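4.2 Failure of the grasp check in simulation

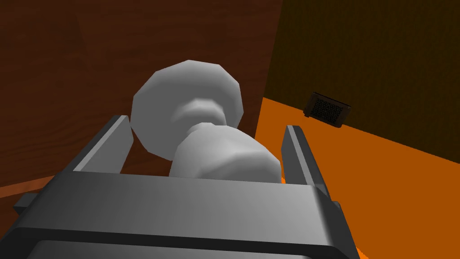 Figure 3. Simulated gripper with the white object between the fingers.

Georgiev objected to our first reading of the fault: the controller did not lose the object, it never had it, and the log should be read with this in mind. We checked the log again and we agree. The grasp check of the Dellari controller compares only the finger opening with a fixed limit. When an object with a narrow waist lies between the fingers without firm contact, the opening can stay above this limit, and the check reports success.

In 2863 simulated trials this false report appeared 33 times. In most of these cases the arm started its transport motion at full speed – with no hold on the object. In the Skenley test set, 2 of the objects caused nearly all of the errors, and both have a flared end.

We consider this a safety matter for the real cell at Hallbridge, where the same check is used before the speed limit is released. A contact force condition was therefore added to the check. Its effect is reported in Section 4.3.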